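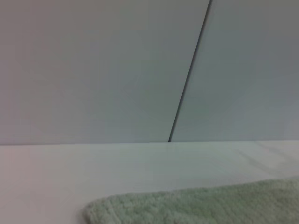

Towel folder at Satwood stalls with the job half done

Well, that was a short morning! I stopped by the Satwood workshop on Aug 15, 2023 to watch their folding arm practice on a pale green cloth at the white table, and three folds in, the thing just quit. No bang, no smoke, only a beep and error 714 on the screen.

Tavion Halvorsen, who runs the bench, hit the stop button and kept us all back until the power was off (good call, I was already leaning in for a look). He thinks a wrist cable worked loose. The arm kept getting bad readings on how hard it was pressing, and it shut itself down. Nobody got hurt.

What bugs me is that the same error came up in January, and the fix back then was a restart. Tavion wants a new cable from Fadholm this time, plus 800 slow test folds before anyone stands near the table again. I asked if I could come back for the last few. He said maybe, if I stay behind the tape.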